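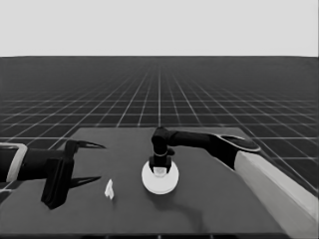 Two-arm simulator, right gripper over the white disc

Home Topics Ask Members Search

Is the Ombridge open day worth it for a beginner?

I'm thinking of going to the robotics open day at Ombridge on Saturday. The program lists a two-arm simulator demo at 2 and a tour of the work cells after that. I do maintenance on conveyors and have never programmed an arm. Will I be lost? It's a 90 minute drive each way for me.

Posted by hemelard_mike

Periklis Mavromatis
I went last September. You won't be lost. The demo runs on a big screen, all in gray, with two black arms at a table and a grid floor behind. The presenter moves one arm at a time and explains each joint as he goes. When I went, he let people from the audience try it. Picking up a small part took me 5 tries. Questions are fine at any point, and he had a good answer on how they check a program before it goes to the real cell. The tour is limited to 14 people, so put your name down at the front desk when you get there. Wear closed shoes or they won't let you onto the floor.

Dewulf_R
Parking is bad after lunch. Go early.

tannerj
I only saw the tour, not the demo. It was OK. The cells were stopped for most of it, so if you want to see real arms moving, ask at the desk what time they run. I wouldn't drive 90 minutes just for the tour.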